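Search the archive
Search
Advanced search

[disc-tech] Re: Jatoi box set, film 3: black levels and the 24-bit track

Posted by Khrystyna Hrytsenko
November, 21:14

Ilari Karppinen wrote:

> I have the Pondura release of the Jatoi films next to the old standard
> Blu-rays. Film 3 looks wrong to me on the new disc. Blacks are lifted in
> the tunnel sequence and the grain looks smeared. Is this a bad encode, or
> is it my display? The player is set to auto for everything. Also, does
> anyone know why the main audio drops to stereo after the layer change?
> I would like to know before the exchange window closes.

Ilari,

Two separate problems, I think, and only one of them is on the disc.

On the black levels: the new master of film 3 was graded for a peak of 600 nits. Your player on auto sends the static metadata through untouched, and the film 3 disc carries the wrong values in that field. It reports the same figures as film 2, which was graded brighter. A display that trusts the metadata will apply a tone curve meant for the other film, and the bottom of the range comes up with it. I checked this on two players. With tone mapping done in the player and the display set to ignore metadata, the tunnel sequence sits where it should, and the waveform matches the old Blu-ray to within what I would expect from a new grade.

So: set HDR output to player-side mapping, target 600, and look again at chapter 4. If the blacks are still lifted after that, check that the HDMI range is not set to full on one end and limited on the other. Auto gets this wrong on some older receivers.

On the grain: this part is the encode. Film 3 shares its disc with the commentary, the isolated score and a long documentary. The documentary is in 4K for no reason I can find. The feature runs at a noticeably lower bit rate than the other films in the box. In bright exteriors you won't see it. In smoke and low light the encoder gives up on fine grain and you get patches that hold still for several frames and then jump. Sharpness at zero and any noise reduction off will make it less obvious. It will not bring the grain back.

On the audio: the drop to stereo is not at the layer change, although it is close to it. It happens when the player reads the start of the second playlist segment. The two segments have their audio streams listed in a different order, and a player that remembers the stream by number picks up the isolated score's stereo track for a moment, then falls back to the stereo commentary mix with the commentary muted. Switch audio manually once after that point and it stays put. A player that remembers by language and codec does not show the fault at all.

I have the set from the Grarnwood shop and also a loose copy of film 3 from the first run. The matrix codes differ only in the last group. The first run ends in 368 and the boxed copy ends in 793. Both have the metadata error. Only the 368 has the audio fault in the form you describe. If your disc ends in 793 and you still get stereo, please post your player model and firmware version.

I would not exchange the disc for the black levels. You will get the same disc. For the audio, yes, if yours is a 368.

The steelbooks are a separate matter. The spine on film 1 is printed slightly lower than the others, and the inner hub on film 4 grips hard enough that I'd advise pressing the center fully down before lifting. Flexing a triple-layer disc is a good way to get a freeze an hour in.

I'll put the bit rate graphs for all the films in the list's file area when I have finished with film 5. They were made with Idus, default settings, one sample per second, so short peaks are flattened.

Khrystyna
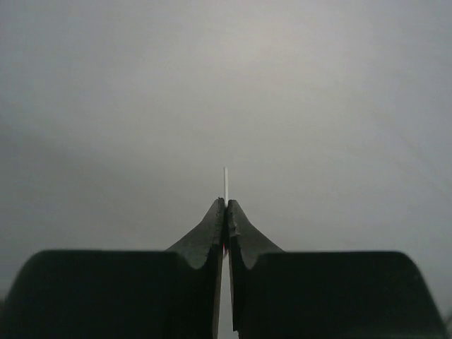

Comments

Kenji Boateng
Mine ends in 793 and the audio is fine all the way through. Black levels were lifted until I turned off metadata on the TV. Target of 600 looks right here too.

Samina Sial
Does the metadata error affect the Dolby Vision layer as well, or only the HDR10 base? I watched film 3 in DV and did not notice anything in the tunnel.

Khrystyna Hrytsenko
Base layer only, as far as I can tell. The DV data is per shot and looks sane in the parts I dumped.

Areeba Warraich
I wrote to Pondura about the stream order. They asked for the matrix code and a photo of the receipt and I have heard nothing since. Mine is a 368.

Ilari Karppinen
368 here. The manual switch works. Blacks are fixed with the player doing the mapping, so it goes back for the audio only. Thanks.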